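Stevport Household Repairs Log
README, version 6

What this is

A table of repair jobs logged at the Stevport repair evenings, one row per item brought in. The log covers kitchen goods, lamps, radios, sewing machines, small furniture and clothing. There are 2509 rows in the main file. Of these, 814 are kitchen goods and have extra columns, explained further down.

Last updated 23/01/2020.

Files

repairs_main.csv: all rows, one per item
repairs_kitchen.csv: the kitchen rows again, with the extra columns
places.csv: short codes for the halls where evenings were held
changes.txt: what changed between versions

The files are UTF-8 with commas between fields. Text fields are in double quotes. Empty means not recorded. It does not mean zero or "no".

Columns in repairs_main.csv

item_id: a number, never reused. Gaps are rows that were taken out at the owner's request.
place: two-letter code. BE is Belberg, TR is Trernell, ST is Stevport.
kind: one of the words in the list at the top of changes.txt.
maker: as written on the item, or empty if there was no plate or label.
age_years: the owner's guess. Treat it as a guess.
fault: free text, as the owner told it at the door.
found: free text, as the repairer wrote it down afterwards. It often disagrees with fault.
result: fixed, part fixed, not fixed, advice only.
parts: free text. "Own stock" means the part came out of the drawers at the hall.
minutes: time at the bench. Waiting time is left out.

Extra columns in repairs_kitchen.csv

power: mains, battery, gas, hand, none.
fuse_seen: yes or no. Only filled in for mains items.
cleaned: yes if cleaning was the whole of the repair.
sent_on: yes if the owner was told to take it to a registered fitter.

Gas

We do not repair gas appliances. Rows with power set to gas are nearly all loose parts that people carry in: pan supports, burner caps, knobs, the odd lid hinge. A knob that has split can be glued or matched from stock, and a burner cap can be cleaned. Anything behind the knob is logged as advice only with sent_on set to yes. If you find a gas row marked fixed with sent_on also set to yes, it is most likely two jobs entered on one line. We have split those we could.

How the rows were made

Up to April the log was kept on paper cards, then typed up. After that it was typed at the door. The paper rows have more spelling mistakes and fewer empty fields. Spelling in maker has been tidied, but spelling in fault and found has been left alone.

Després Electrical lent the bench meters used at Trernell. Their own shop repairs are not in this file.

Known problems

Kettles and coffee makers were one kind until version 3. Old rows were sorted by reading the fault text, and 113 could not be placed. They are kept under "kettle or coffee".

Minutes were rounded to the nearest five at Belberg and to the nearest ten at Trernell. Stevport wrote down whatever the clock said. Do not compare halls on this column without rounding first.

Items that came back a second time have a new item_id. There is no link between the two rows unless the repairer mentioned it in found.

"Fixed" means it worked when it left the hall. We have no follow-up.

Kitchen rows and the word "hob"

Owners say hob, cooker, stove, rings and cooktop for the same thing. In kind, "hob" means the flat unit set into a worktop and "cooker" means a free-standing one with an oven. The fault text keeps whatever word the owner used, so search for all of them.

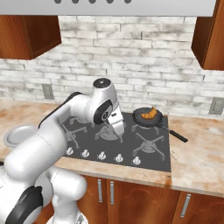
Després wrote after version 5 that the split between hob and cooker was no use for loose knobs, as the same knob is often sold for both, and asked for a third value, "either". It was added in this version. Older knob rows have not been gone through again, so expect "either" to be rare before the last few evenings.

Use

Free to use and copy. Please say where it came from and which version you used. Owners' names were never entered. If you spot a row that could point to a person or a house, send us the item_id and it will be removed in the next version.

Corrections

Send the item_id, the column and what it should say. Corrections to found need a word from the hall where the job was done, so they take longer.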